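우리 동네 빵집은 왜 오후 네 시에 문을 닫을까
여름 계절학기 지역사회 조사 과제 최종 보고서
제출일: 2022. 8. 15.

1. 주제를 고르게 된 이유

처음부터 거창한 문제의식이 있었던 것은 아닙니다. 학교 앞 골목에 있는 빵집 '카르넬(Karnel)'에 수업이 끝나고 가면 늘 셔터가 내려져 있었고, 저희 조는 그게 조금 서운했습니다. 그러다 시장 쪽 '클레렐(Clelell)'도 비슷한 시간에 닫는다는 이야기를 듣고, 이 동네 빵집들의 하루가 도대체 어떻게 돌아가는지 알아보고 싶어졌습니다. 교수님께서 너무 작은 주제가 아니냐고 걱정하셨지만, 작은 골목 하나를 오래 들여다보는 일도 나름대로 재미있을 것 같아 그대로 밀고 나가기로 했습니다.

2. 조사 방법

7월 한 달 동안 빵집 여섯 곳을 찾아가 사장님들께 이야기를 들었고, 골목을 오가는 주민 103명에게 짧은 설문지를 돌렸습니다. 면담은 가게가 덜 바쁜 시간을 골라 조원 두 명씩 들어갔습니다. 한여름이라 설문지를 들고 서 있는 일이 꽤 힘들었는데, 얼음물을 건네주신 분들이 계셔서 지금 생각해도 고맙습니다.

3. 빵집의 하루

가장 놀랐던 것은 하루가 시작되는 시각이었습니다. 카르넬 사장님은 새벽 세 시 반에 반죽을 시작하신다고 합니다. 첫 식빵이 나오는 때가 여섯 시 반이고, 점심 무렵 단팥빵과 소금빵이 한 번 더 나옵니다. 그러니 오후 네 시면 벌써 열두 시간 넘게 서 계신 셈입니다. 저희에게는 '일찍 닫는 가게'였지만 사장님께는 긴 하루의 끝이었던 것이지요.
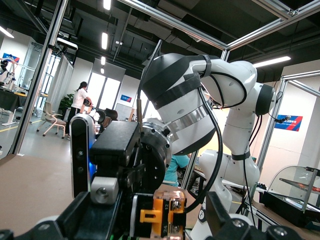 판매 방식도 가게마다 조금씩 달랐습니다. 클레렐은 전날 저녁까지 예약을 받아 그만큼만 굽는다고 하셨고, 호밀빵을 주로 만드는 '지우코프스키(Ziółkowski)'는 굽는 요일을 따로 정해 두었습니다. 남는 빵을 줄이려고 이런저런 시도를 해 보신 끝에 자리 잡은 방식이라고 합니다. 한 사장님이 보여 주신 장부에는 지난달에 판 빵이 3,441개라고 적혀 있었는데, 연필로 꾹꾹 눌러쓴 숫자가 어쩐지 오래 기억에 남았습니다.

4. 주민들의 생각

설문에서는 저녁에도 빵을 사고 싶다는 의견이 많았습니다. 퇴근길에 들를 수 없어 결국 큰길 마트에서 산다는 분도 계셨고, 반대로 아침에 갓 나온 빵을 살 수 있으니 지금이 좋다는 어르신도 계셨습니다. 자유 의견란에는 저녁에 찾아갈 수 있는 보관함을 두면 어떻겠느냐는 제안도 있어서 사장님들께 전해 드렸습니다. 더운 날씨에 빵이 상할까 걱정된다는 답이 대부분이었지만, 가을이 되면 생각해 보겠다는 곳도 있었습니다.

5. 아쉬운 점

설문을 주로 낮에 하다 보니 정작 저녁 손님이 될 만한 직장인들의 의견을 충분히 담지 못했습니다. 또 여름 한 철만 보았으니 겨울에는 사정이 다를 수 있습니다. 다음 학기에 이어서 조사할 기회가 생긴다면 저녁 시간대 설문부터 다시 해 보고 싶습니다. 바쁜 와중에 저희를 반겨 주신 사장님들께 감사드리며, 완성된 보고서는 인쇄해서 가게마다 한 부씩 가져다 드릴 예정입니다.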